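Entili card task - minutes of the data review
May 2021

Present: Larasati Wibisono (chair), Yusri Ong, Yanti Hartono, Herman Khoo
Apologies: Shirley Ellwood
Minutes: Yanti Hartono

1. Last minutes
Agreed, with one correction. The target is 3,000 accepted recordings, and the earlier figure counted rejects.

2. Recording so far
Yusri reported 80 recordings accepted, 29 sent back. Larasati asked what "accepted" means when the person recording also does the accepting. Yusri said the rules are written down. Herman has read them and finds them vague - "clean grasp" is not defined anywhere.

Wrist camera stills were gone through one by one.
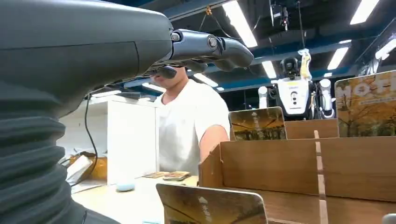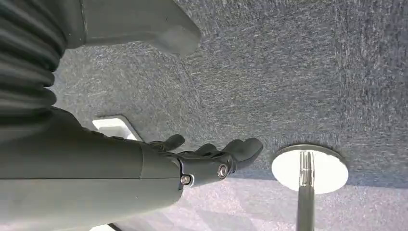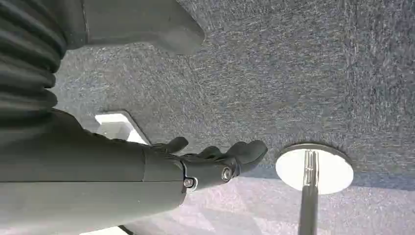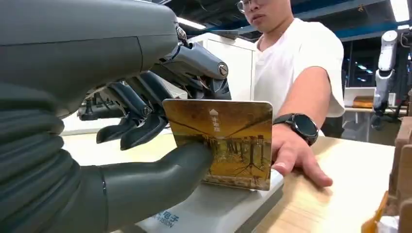

3. Points raised on the stills
Herman: the two with carpet and a chrome pole show a hand holding nothing. He doubts a learner gets much from them and wants to know how many more like that are in the accepted set. Yusri thinks idle poses have some use. Herman asked for evidence and there was none to hand.
The card held between thumb and fingers was thought the best of the four. Larasati pointed out that a man's hand is on the table close to the card. She wants a rule on hands in view before the set grows.
In the still with the headset, the robot's fingers cover most of the operator's face. No privacy objection to that one. The lower half of a face shows in the card still, so Yanti will check consent.

4. Vevura proposal
Vevura offers to label everything for us. Larasati is not convinced that labels fix unclear rules. Deferred.

5. Actions
Yusri - define "clean grasp" in 2 sentences or fewer
Herman - go through the accepted set for empty-hand recordings
Yanti - consent forms
Shirley - reply to Vevura, no commitment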